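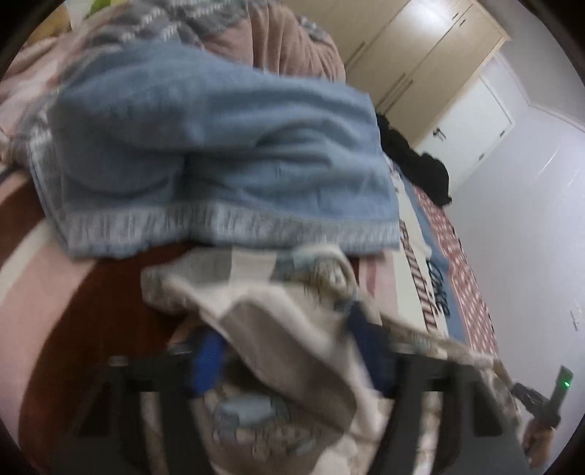 Tue 1 October
By Joni Seppälä, Bolavmont Observatory press office

Print this page | E-mail this page

Faint companion found beside the old star Grodard

Astronomers working at the Bolavmont Observatory have found a small, cool companion that moves around the star Grodard. The object is a brown dwarf, which means that it is heavier than a planet but too light to burn hydrogen like a normal star. It needs 188 years to complete one orbit.

The star lies 98 light years from the Earth. It has been observed many times in the past, but the companion is 2833 times fainter than the star in infrared light, and its signal was lost in the glare. The team used the new Pallska camera, which was put into regular service in June. The camera has a mask that blocks most of the light of the central star, so that weak sources close to it can be measured.

"We saw a weak point already in the first night, but we did not want to announce it before we knew that it moves together with the star," says Princess Agbayani, who leads the study. "A background star can look exactly the same. For this reason we compared our data with older plates and we repeated the measurement."

The team observed Grodard during 12 nights. In the spectrum of the companion they found clear signs of water vapor and methane. The methane is weaker than the models predict for an object of this temperature. According to the authors, strong mixing in the atmosphere can bring warmer gas from below, but also other explanations are possible.

The age of the star is well known, and this makes the companion useful for testing how brown dwarfs cool with time. The distances and brightness values were checked with the Bošković method, which the observatory uses for all its nearby stars.

New observations are planned for the next season, when the team wants to measure the mass of the companion with better precision.

Print this page | E-mail this page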